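4.2 Drying and storage of mixed household textiles

Most of the earlier work on household drying looks at energy. Kilowatt hours, machine class, vented versus heat pump. Less on what people do with the stuff once it is out of the wash, and next to nothing on the dark heavy pieces that end up on the back of a chair for two days. This section deals with those.

Homes were recruited in two towns, Jendesari and Prestero, through notes left in mailboxes. Four visits per home, all in January, all in the evening when the heating was on. We asked people to keep a laundry diary between visits. Diaries came back in very mixed condition. A few were full to the margins, others had one line a week ("towels, again"). We kept all of them and coded what was there. The full set runs to 700 entries.

Coding followed the Plutetti scheme, with changes. The original has a single class for "thick items" and that did not work for us at all. A bath mat and a padded jacket behave nothing alike on a rack. We split the class by how the item was hung, not by what it was sold as, so a folded blanket and a folded coat go in the same bin if both were doubled over a rail. Items nobody could name from the diary went under "other fabric". That class is bigger than we wanted.

Results first, reasons after. Doubled items took longer to be called dry than single-layer ones in both towns, no surprise. What we did not expect was how much the word "dry" moved around. In Prestero it mostly meant dry to the hand. In Jendesari several diaries used it for "ready to put away", which could be a day later, and one used it for both in the same week. We went back and asked. The answers did not settle it. For the tables in section 5 we use the hand sense only, and drop entries where we could not tell. Readers who want the looser sense can get it from the appendix but should read the note there first.

Fold position mattered more than room temperature. Items folded at the middle kept a damp line along the inside of the fold well after the outside felt done, and people knew this, there are diary lines on it from nearly every home. The usual fix was to turn the item once before bed. Turning was written down less often than it was done, we think. In the interviews people said "oh I always flip it" and then the diary has no flips at all for seven days running. So the turning counts in table 3 are a floor.

Color came up too. Darker pieces were kept off radiators in many homes for fear of fading, and went to chairs, doors, the stair rail. This put the slowest items in the coolest spots. We did not plan to measure this and have no good control for it. It should be looked at properly by someone with more rack space than us.

Storage was messier again. Under the Jiang protocol an item counts as stored when it is behind a door or in a drawer. Half our homes had open shelving, or a heap. We changed the rule so that an item is stored when it has been left in the place it is next picked up from for use. By that rule a chair can be storage, wich some reviewers of an earlier draft disliked. We have kept it. It matches how the people in the study talked, and it gave better agreement between coders than the door rule did on the same entries.

One more point on handling. Soft bulky items change shape every time they are lifted, and the crease left by one hold is not the crease left by the next (Figure 4). This makes before and after comparison by eye close to useless. Early on we tried to score creasing from diary sketches and gave up after the first batch of visits. The creasing column is still in the data file but is empty past that point, please do not use it.

Limits. Two towns, one season, people who answer notes in mailboxes. No homes with a tumble dryer in use at the time, so nothing here speaks to machine drying. Humidity was logged only in the room with the main rack, and in homes where the rack got moved the log did not always follow it. Those entries are flaged in the file.

Figure 4. Dark grey fabric with soft diagonal creases and folds.
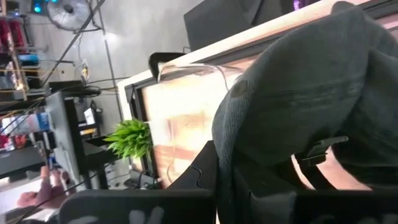
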